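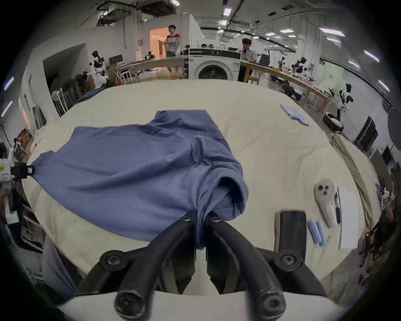 Day 19: drum transfers, Pornetdale

May 17, 2023

Started at 9.40, later than planned, as the rehearsal room was double-booked until then. Eoin had the tape machine lined up before I got there. Tones checked at 1 kHz and 10 kHz, left and right within half a decibel. He had cleaned the heads and the pinch roller and written it on the sheet, so I did not repeat it.

Reels 4 to 6 of the Romstead sessions went across today. These are the eight-track drum and bass reels for the second side of the album. Reel 4 is in good order. Two splices had dried out, one in the leader and one 47 seconds into "Paiva", and both were remade before playback. Reel 5 sheds. We stopped twice to clean the guides, and the top end on track 8 was dull by the third song. I have marked it for baking and will not use today's pass except as a guide. Reel 6 is fine apart from the box, which lists four songs where the tape holds five. The fifth is an instrumental in D with no count-in and no slate. Gwion does not remember it. The bass part sounds like him, all the same: he pushes the note ahead of the bar line in the way he did on the first single.

Track layout on reel 6, for my own use later:
1 kick
2 snare
3 toms, mono
4 overhead left
5 overhead right
6 bass direct
7 bass amp
8 guide vocal, gated badly

The gate on track 8 was printed at the time and cannot be undone. It chops the first consonant off most lines. For the remix we have the proper vocal on reel 9, so it matters only for the instrumental, where track 8 carries somebody talking at low level for the first few bars. Raised by 20 dB it is still not clear enough to make out words.

Lunch at one. Soup and bread from the garage.

Afternoon on the bass sound. Gwion wants to replace the direct signal on "Skestero" by playing the part again, on the grounds that he was flat in the second verse. I measured it. The open A is 12 cents low at the start of the verse and 15 low by the end, so the string was slipping and he is right. However, the guitars on reel 8 were tuned to the bass and sit low with it. If the bass is corrected alone, the chorus will beat against the guitars. Three options were tried:

Correcting the bass only. Sour in the chorus, as expected.

Correcting everything by the same amount. Works on the guitars, leaves the organ sharp. The organ was at concert pitch and was always slightly out with the rest. On the old pressing this passes for chorus effect.

Leaving it. Sounds like the record.

I favour the third. Gwion asked for a night to think about it. Eoin said the drift is what he liked about the song when he bought it, and then went to put the kettle on.

Spent an hour on the snare. The original mix has a short plate on it, and we no longer have the plate or the settings. Closest match so far is a decay of 1.1 seconds, pre-delay of 19 milliseconds, high cut at 6 kHz, low cut at 269 Hz. Still too smooth in the tail. The old one had a flutter that comes through on the exposed hits before the last chorus. I may try a spring in parallel at low level. Sent the snare to a small speaker in the corridor and recorded that too. It was no use for the snare, although the room tone might do under the count-ins.

Phase: overheads on reel 4 are inverted against the kick. Flipping both gives a firmer low end between 60 and 90 Hz. The overheads on reels 5 and 6 are the right way round. Somebody must have changed a lead between days. I have noted it on the session file and not on the boxes, which I would prefer to keep as they were.

Sleeve matters. The pressing will be 500 copies on black vinyl with a printed inner. Gwion has rewritten the notes for the inner and they are now too long by a third. He spends two paragraphs on the van and one line on the second guitarist. I said so. He took the draft away with him. The running order on side two is settled except for where the instrumental goes, if it goes anywhere. Side two now runs to 19 minutes without it, so there is room, but the cut will be quieter if we add more than three minutes and the last song is already loud near the label. The instrumental runs 3.12 with the talking and 2.58 without.

Backups: two copies of everything at 96 kHz, 24 bit. One drive stays in the cupboard here, one comes home with me. Checksums matched on the second attempt. The first failed on a single file, reel 4 track 3, and I copied it again. If it does this again I will replace the lead before blaming the drive.

Gwion left at six to get the bus. Eoin and I ran the instrumental once more on the big speakers with the lights off, and he thinks the voice at the start says "wait for the tom". I listened four times and heard it once.

To do tomorrow: reel 5 into the oven for eight hours at 54 degrees, reels 7 and 8 across while it bakes, new leader tape, ask Gwion for the A string verdict before noon.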